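Ticket 799
Project: Lavungate cell, arm 2
Opened by: Rigoberto Serrano
Assigned to: Fatos Mladenović
Status: Open, waiting on sign-off

Summary: Arm stopped with a clearance fault on approach to the basket station. Operator cleared the fault from the pendant and restarted without an entry in the log.

09:14 RS. Fault reproduced at 40 percent speed. Same stop on each attempt. No fault with the approach path moved away from the panel.

09:50 FM. Site rule is 14 mm minimum between fingertip and any fixed surface, fingers closed, at every taught point. Point 6 was re-taught in May and the clearance was not measured afterward. Please measure with a feeler block. Do not judge it from the wrist view.

10:35 RS. Measured 9 mm at point 6. Moved the point out and saved as a new program revision. The old revision is locked.

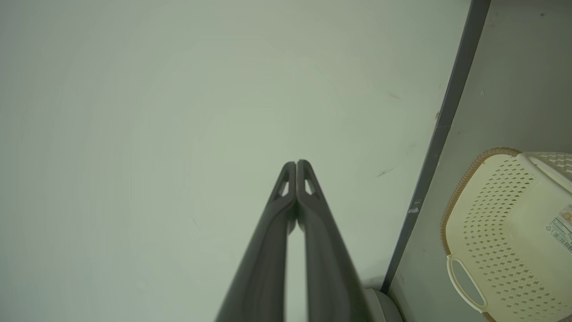
11:20 FM. Revision accepted for test only. Before release we need the following on file:
- measured clearance for each taught point, with initials
- 3000 cycles at production speed with no clearance fault
- name of the person who cleared the original fault

Any restart after a clearance fault needs a log entry first. This applies to short stops too. I will ask Maldonado to add the wording to the station sheet.

11:42 RS. Understood. Cycle test started. Ticket stays open until the count is reached.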